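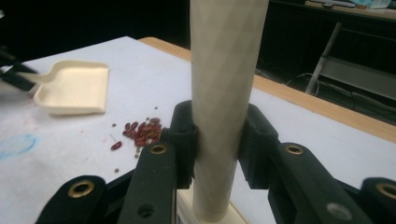

Speaker notes: What a town climate target leaves out
Greniscombe public library, evening talk, Sep 14, 2019

Opening (keep short)

Thank Pei-shan Kwan for setting up the evening. Say who I am: I worked on the emissions inventory for Skendgate and now help other towns read theirs.

Ask for hands: who has read their own town's climate plan? Who has read the table at the back? Wait for the second answer before moving on.

Main point, say it early. A town can hit its target and still be responsible for more emissions than when it started. Nobody has to cheat for that to happen. It depends on what gets counted.

Slide 2. Where the line is drawn

Most town inventories count fuel burned inside the boundary and electricity used inside the boundary. Some add waste, even when the landfill is somewhere else. Very few count the goods people buy.

Explain with a washing machine. The power it uses at home is in the inventory. The steel, the factory and the ship are in someone else's, or in nobody's. International shipping is usually left out of national totals and listed separately.

Skendgate example. The old brickworks closed in the second year of the plan. The town's total dropped and the plan got the credit. The bricks for the new school then came by truck from outside the county. Marta Yatsenko found the delivery records for this, so credit her. The trucks show up in our figures only for the last few miles.

Don't make this sound like a scandal. The rules were followed.

Slide 3. Base years

The base year is the year you compare against. Pick a cold winter and the heating number starts high, so the later drop looks bigger. Skendgate used one year. Antigoni Economou argued for an average of five years, and I think she was right. It moves the starting point down and makes the target harder to reach, and that is why it was voted down.

If someone asks about weather correction: yes, it can be done, and it works fairly well for gas heating. It is much weaker for businesses.

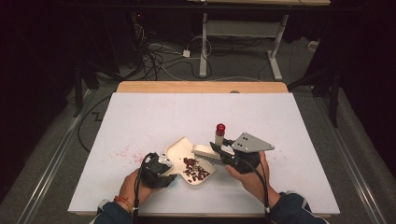
Beans and dustpan, work table.

Slide 4. Measured or estimated

Go slowly here, people mix these up.

Gas and electricity come from meters. Those numbers are good. Road traffic comes from a model that takes a few counting points and fills in the rest. In Skendgate there were seven counters for the whole town, and one of them was out for most of August. Heating oil and firewood were estimated from a survey with 287 replies.

All of these end up in the same table with the same number of decimal places. Yaroslav Zhuravel's suggestion was to print the estimated rows in gray. We did this in the draft. It should have stayed in.

Pause for questions if the room looks lost. Otherwise go on.

Slide 5. Targets that go after the small thing

Towns like targets they can finish. Street lights are the usual one. Skendgate replaced all its street lights in six months and it was good work — it saved money and the streets are better lit. But lighting was a thin slice of the total, and home heating was the biggest slice by far. Heating got one paragraph in the plan, mostly about leaflets.

Show the bar chart and leave it up. Point at the heating bar, then the lighting bar.

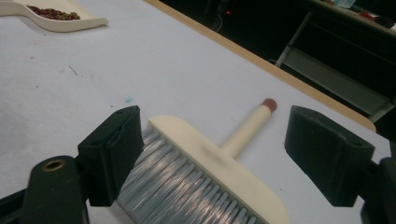
The reason is not hard to see. The town owns the lights. It doesn't own the furnaces. To cut heating you need money for insulation, people trained to fit it, and landlords who will open the door. A plan that skips this can still meet every item on its list.

Mention Zakharchenko Street: one row of rentals where the owner agreed to insulate all the attics at once. Tamara Tymoshchuk has the before and after gas readings. She has asked me not to show them by house, so give only the direction: down in every unit, more in the end units.

Slide 6. What to ask your own town

Read these out, they are also on the handout.

What is left out of the total?
Which year is the base year, and who chose it?
Which rows are metered and which are estimated?
What is the largest row, and what does the plan spend on it?

Likely questions

Offsets. Vendik sells them to several towns nearby. I have not checked their projects, so say that. My own view is that offsets should be listed on a separate line and never subtracted from the total.

Methane from the landfill. Worth fixing, and the gas capture there is old. It is not a substitute for cutting CO2 from heating and driving.

Should towns drop targets? No. Keep the target and publish the table with it, every year, in the same format.

Handouts are on the chair by the door. The room closes at nine, so stop taking questions ten minutes before.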